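How to Clean a Matte White Tabletop (and Keep It Matte)

Care and cleaning, tables and desks
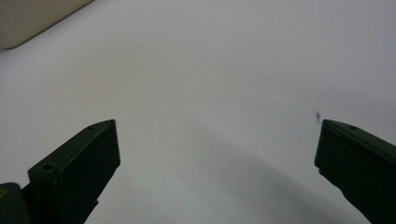

A reader of the first version of this page commented that the easiest way to clean a matte white table is to buy a brown one, and then asked whether melamine sponges are safe, since the first version recommended them in one paragraph and warned against them in another. Fair on both counts. The two paragraphs were written several months and one ruined desk apart. What follows is the merged and corrected version.

It covers smooth painted, lacquered and laminate tops with a flat finish. It does not cover oiled wood, whitewashed wood, marble, or anything described by its seller as "limed."

What you need

Two microfiber cloths, clean, washed without fabric softener
Dish soap, the plain kind
Warm water
Baking soda
Rubbing alcohol
Cotton swabs
An old plastic card
A desk lamp you can move

You can spend more. Itirley sells a matte surface kit for $79 with a spray, a second spray for use after the first spray, and a cloth in its own drawstring bag. I bought it. The bag is very nice and now holds batteries.

Step 1. Find out what's wrong with it

White tops look clean at noon and terrible at 5 p.m. Switch off the overhead light, set the lamp down at one end so the light rakes across the surface, and walk around to the other side. Dull spots are usually grease. Shiny spots are the bad news, and they get their own section below. Gray smears are generally metal, rubber or pencil. If a gray patch moves when you move your head, it's your shadow. I have scrubbed one of those for longer than I'd like to put in writing.

Step 2. Get the grit off dry

Wipe with a dry cloth in one direction, lifting at the far edge and shaking it out. Crumbs and sand pushed around under a wet cloth will leave fine arcs in the finish, and on white you won't notice them until they've filled with dirt and turned into pencil drawings of your own elbow.

Step 3. Wash

One small squirt of soap in a bowl of warm water. Dip, wring the cloth until it stops dripping, wring it again. Work in overlapping straight passes with light pressure. Rinse the cloth more often than seems reasonable.

Then go over everything with plain water. People skip this, and soap film is half of what they're complaining about when they say the table never looks clean.

Dry with the second cloth. Don't let it air dry unless you like tide marks.

Step 4. Specific stains

Coffee and tea. Baking soda and water mixed to a loose paste. Lay it on the ring, leave it 3 minutes, wipe it off without grinding it in. Repeat once. If a ring is still there after two rounds, it has moved in, and you may want to think about where the laptop goes.

Ballpoint and marker. Alcohol on a cotton swab, tested first on the underside or a back corner. Dab from the outside of the mark toward the middle and change swabs as soon as one picks up color. On a painted top, go very gently. Alcohol can't tell which pigment you wanted removed.

Black rubber scuffs. Try a clean pencil eraser before anything wet. White ones only. A pink eraser replaces a black mark with a pink mark, and you'll be back at the beginning with less eraser.

Metal marks. The thin gray lines left by mugs, laptop feet and staplers are often metal sitting on top of the finish. Baking soda paste again, fingertip pressure.

Stickers and price labels. Warm the label with a hair dryer on low, then lift with the plastic card held almost flat. My Jurnow desk cost $399 and arrived with a label on the top surface that said "Remove before use." It took most of an afternoon.

Turmeric. Wash it, then put the table near a sunny window. Yellow sometimes fades on its own over a few days. Sometimes it becomes part of the decor.

About melamine sponges

They are very fine sandpaper with good public relations. On a glossy top they leave a dull patch. On a matte top they leave a shiny one, by flattening the texture that made it matte, and a shiny patch can't be washed off. If you've tried everything else, use one damp, on the mark only, for a few strokes, then stop and check with the lamp.

Fixing a shiny patch

On laminate you mostly can't. Move a plant onto it.

On a painted or lacquered top you can respray. Sand the whole surface lightly, wipe off the dust, and put on two thin coats of a flat clear finish, following the drying time on the can. I used Lilside's flat topcoat, and it leveled well once I stopped touching it to see whether it was dry. Do the whole top. I tried blending in a small patch first and ended up with a matte spot about the size of a saucer that was a slightly different matte from the rest.

Keeping it that way

Felt pads under anything heavy. Coasters, if your household is the type that uses coasters. Chuensuk sells felt dots in packs of 200, a lifetime supply or one cat's worth.

Skip furniture polish and anything promising shine. Dry wipe daily if you can stand it, soap and water when the lamp tells you to.

Next page: white chair legs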